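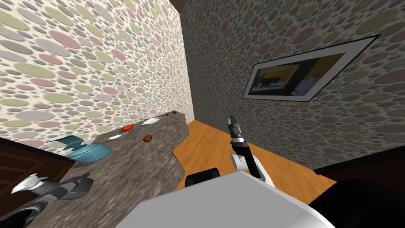 Vinegar took the shine straight off my cowries, Afia Arthur wrote under the sea glass page, and could I please warn people before they do the same? I can and I will! Shells are mostly chalky stuff and vinegar eats chalk, so a soak that does wonders for a kettle will leave a lovely glossy shell dull and pitted. So this whole page is for shells, with a bit about fossils and sea urchins tacked on at the end, and I've been itching to write it.

First of all, only take empties

Have a proper look inside before it goes in the bucket. Hermit crabs tuck themselves a long way up and a winkle with its little door shut is very much at home. Some beaches don't allow collecting at all, so read the board in the car park.

Washing

Lukewarm water, a drop of washing-up liquid and an old toothbrush. Soak overnight in plain fresh water, change it in the morning, soak again. I do two or three changes for anything chunky, as salt hides in the whorls and comes out later as a white bloom. Glossy shells (cowries, olives) only want a wipe and a quick rinse.

Barnacles come off with a cocktail stick and patience. I used to go at them with a screwdriver and I have the broken whelks to prove it. Leave the barnacles on if you like them. I love a barnacle.

The smell

If something has died up inside and you can't get at it, bag the shell, freeze it for a couple of days, let it thaw slowly in the fridge, then hook out what you can with a bent pin and rinse hard under the tap. You may need to do it twice. Bleach will shift the smell, but it can make the surface powdery and take the colour with it, so I've given it up. And please never boil a glossy one, they craze all over.

Drying

Flat on a tea towel, opening downwards, out of the sun. Turn them every day. Big spirals can take over a week and you'll hear a slosh if you shake one too soon!

Bringing back the colour

A tiny dab of mineral oil on a soft cloth, rubbed in and buffed off. Baby oil is fine. Don't use cooking oil, which goes sticky and then rancid. Less than you think, too: one dab does four or five cockles.

Storing them

Now this surprised me. Shells kept shut up in wooden drawers, oak especially, can slowly grow a white furry crust that smells of vinegar. It's the acid fumes from the wood, plus damp. Cheap card does it too. Mine live in clear plastic boxes with acid-free tissue, and no cotton wool, as it holds the damp and snags on anything spiky. I bought 70 little boxes from Ankrah when I started and thought that would be me sorted for life. The tally in the notebook is now 2,498, so no.

Labels

Write them in pencil, on decent paper, and do it the same day. Where, when, and what the shore was like. Ink fades or runs, and sticky labels drop off and leave a brown mark. I put a number in the box and the same number in the notebook. Number 170 just says "Flombridge, windy, August" and I can picture that whole afternoon.

Sea urchins

The round bald ones are as fragile as eggshell. Rinse in a bowl, never under a running tap, and dry them on kitchen roll. Thin PVA, half and half with water, brushed on inside and out will toughen them up, though they do go slightly shiny.

Fossils

Brush off the mud with an old dry paintbrush and look before you wet anything. If there's a brassy glint it may be pyrite, and pyrite hates damp. Keep those dry in a lidded box with a sachet of silica gel, and check every month or two for grey or yellowish powder. If you spot some, move that piece away from the rest.

Sand dollars next time, and I'd still like to hear from anybody who has got tar off a scallop without wrecking it.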